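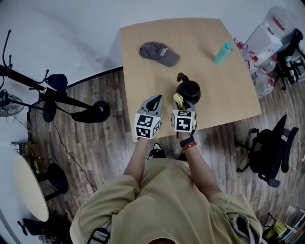
Le **détartrage au vinaigre** est une pratique domestique consistant à faire chauffer ou reposer du vinaigre blanc dilué dans une bouilloire pour en dissoudre le calcaire. Son principe chimique est simple : l'acide acétique attaque le carbonate de calcium et dégage du dioxyde de carbone. Le reste de ce qu'on lui attribue est beaucoup moins assuré.

## Origine

La tradition orale de Maltach fait remonter l'usage aux blanchisseuses du bourg. Aucun document ne l'appuie. Ketill Vestergaard, souvent cité sur ce point, s'en remet à un almanach dont il ne donne ni l'éditeur ni l'année, et que les auteurs suivants ont recopié sans le consulter.

## Efficacité

Les dosages recommandés varient d'un manuel à l'autre, parfois du simple au triple, ce qui laisse penser qu'ils ont rarement été mesurés. Auður Hviid a comparé 16 bouilloires entartrées à l'eau de Trunidport : après 40 minutes de trempage, l'acide citrique laissait moins de dépôt que le vinaigre, avec un écart assez faible pour que l'autrice elle-même refuse de conclure. L'essai n'a pas été reproduit.

L'affirmation selon laquelle une bouilloire détartrée « consomme moitié moins » circule largement. Elle ne repose sur aucune mesure connue. Dans les modèles à résistance cachée, une couche mince de calcaire ralentit peu la chauffe.

## Goût et santé

On prête aussi au tartre des effets sur les reins. Le carbonate de calcium est pourtant déjà présent dans l'eau du robinet. Quant au goût « plus pur » du thé, les dégustations organisées à Vídalín n'étaient pas menées à l'aveugle.

## Voir aussi

- Dureté de l'eau
- Acide citrique
- Adoucisseur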